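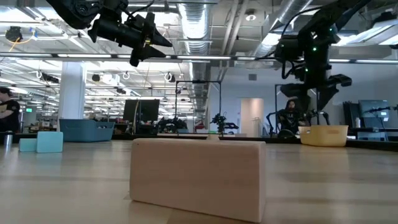
Mairéad Carroll and Melquiades Jaramillo
Stirnano Play Materials Group, Faltgate

3.2 Blocks, bins and the table top

I should say a bit about the blocks, as I spent most of September fussing over them. We began with a set of 29 (the Kavanagh set, which Melquiades had kept from an earlier study) and I went through them one by one, looking for faces broad enough to stand on. A block lying flat is dull for our purposes. Stand it on its long edge, like the pinkish tan one in Figure 1, and you've got something that can tip, hide whatever is behind it and look quite different from the other end of the table!

Figure 1. A tan block on its long edge, with two light teal blocks to the left and the blue-grey and pale yellow bins towards the back.

I'm fond of the rounded corners, though they made measuring a pain. We took each length along the middle of the broad face and left the corners out of it. Colours were harder. Mairéad (that's me) called the teal ones green for six pages of notes before Melquiades put his foot down, so teal they are, all the way through Table 2.

The table top is glossy and I went back and forth on that. A cloth would have killed the reflections, but blocks stood on cloth lean a little and I wanted their edges on something hard. In the end we kept the shine and noted it as a condition. The bins stayed at the far side for all 100 layouts, and Section 3.3 gives the order in which we filled them.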